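Plamcombe Community Board > Local News & Crime > Fight at the Brinen store last night, anybody know more?

shutterdog
16/04/2018
Anybody got details on this? My sister in law was in the parking lot at Brinen when two sheriffs cars came in fast. She says a guy was sitting on the curb holding a towel to his face and a bunch of people yelling. Store closed early. Nothing on the news page this morning except one line.

marl_and_clay
Heard it was over the returns counter. Somebody cut in, somebody else said something. That's it. That's the whole story as far as I got it from a cashier.

pendance_rd
It was four guys on one. My neighbor saw it. They waited for him outside after. The guy had already paid and was walking to his truck.

marl_and_clay
Four? The cashier said two. And she said inside, by the registers.

pendance_rd
Inside was the shouting. Outside was the fight. Two seperate things.

oldwrench59
Both of you are going off somebody who told somebody. Has anyone here read the deputy's statement? One man treated and released, one person cited, investigation open. Cited, not arrested. If it was four guys jumping a man there would be more than a citation.

pendance_rd
Or they ran and only one got caught. Ever think of that

shutterdog
Ok so one cited for sure. Thanks wrench. Do you have a link

oldwrench59
It's on the printed log at the substation window, they don't put it online till the end of the week. Go and read it.

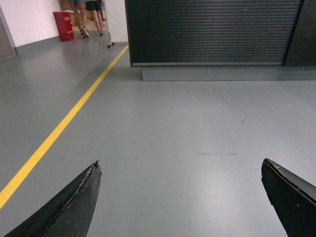
kitfoxmama
The thing that bugs me is security. We used to have a deputy who walked through in the evenings and that stopped in September, no notice, no nothing. I've been in there after 8 and there's one kid on register and that's your lot. You get a big stretch of smooth gray floor like the one up there and people spread out all over it, no ropes, no signs, then everybody thinks they were next. Not excusing anybody. But put up a rope for petes sake.

lowgear
A rope does not stop a guy who wants to hit somebody.

kitfoxmama
No but it stops the argument before it gets to that. Ever work retail? I did eight years. Most of it starts with who was first.

lowgear
I did work retail. Most of it starts with people being drunk at 6pm.

hsueh_fan
Was anyone drunk? I haven't seen that anywhere.

lowgear
Speaking generally.

hsueh_fan
Then say generally. There's a real guy with stitches and half this thread is guessing about him.

oldwrench59
Where did you get stitches? Log says treated and released.

hsueh_fan
From him. He's on my crew at Hsueh. He's ok, sore, annoyed. Not giving his name so don't ask. He said he told a man to go to the back, man got loud, friend of the man got loud, he paid and left. Then it was outside by the cart return. He counted three but he was on the ground for part of it so he's not sure himself.

shutterdog
Thank you. Tell him people are thinking about him. Does he need anything?

hsueh_fan
He needs his glasses replaced lol. $159 frames. Store manager took his number and hasn't called.

marl_and_clay
That's low. They should cover that.

lowgear
Why should the store pay for it? Store didn't hit him.

marl_and_clay
Happened on their lot. Lights have been out on that side for weeks, I emailed them myself.

lowgear
Emailed who

marl_and_clay
The address on the reciept. No answer.
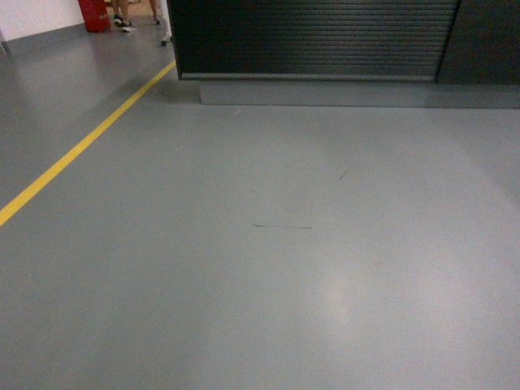
Gray floor and yellow line, with the black roller shutter behind.

pendance_rd
So I was told four, wrench says one cited, the guy himself says three. Fine, I take back four. Still not a fair fight.

oldwrench59
Appreciated. And I'll take back what I said about it being nothing much.

kitfoxmama
You didn't say that

oldwrench59
I thought it pretty loud.

corner_lot_20
Coming in from the other side of town. We had the same thing at the gas station on Pendance last year and what helped was people going to the county meeting and asking for the evening walk-through back. Took two meetings. They did it for us on weekends only but still — better than it was. You have to sign up to speak before 4 or they won't let you.

lowgear
And who pays for it? Overtime again. My taxes went up twice already.

corner_lot_20
You'd rather pay for the ambulance?

lowgear
That's not what I said. I'm asking what it costs. Has anybody got a number? No? Ok then.

kitfoxmama
Then come to the meeting and ask it there. That's a fair question for them, seriously.

lowgear
Maybe I will.

shutterdog
Who on the county side handles it now? Used to be the lady with the red folder, she retired

corner_lot_20
Osvaldo Vitale, he runs the public safety desk. Does return calls, give him a day or two. Ask about the walk-throughs by name or you get sent over to parking.

marl_and_clay
Parking is who I want for the lights though

corner_lot_20
Lights on a private lot go back to the owner. Vitale can tell you who that is, I think it's a leasing outfit and not Brinen itself.

marl_and_clay
Ok that explains the no reply. Calling tomorow.

hsueh_fan
Update, he says a detective phoned and asked if he'd look at the video from the front doors. So there is video. Nothing from the cart return side, camera doesn't reach. If anyone was parked over there and has a dash cam please call the substation, don't post it in here.

pendance_rd
Passing that to my neighbor. He was parked facing that way, don't know if he has one.

shutterdog
Changing the title to ask for dash cams. If the mods can pin it for a few days that'd be great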